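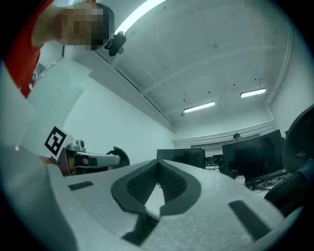
Gundora webcam bracket, short arm, mounted where wall meets ceiling

Gosling 2 Ceiling Paint, Flat White

Interior acrylic for plaster and drywall ceilings. Apply by brush, roller or airless sprayer. Two coats over Pretilell primer. Recoat after 2 hours; full cure in 9 days. Low spatter. Clean tools with water.

Pail: 8 L
Finish: flat
Scrub rating: 2,000 cycles
Order code: Grirwood G-28
Data sheet revised Sep 9, 2026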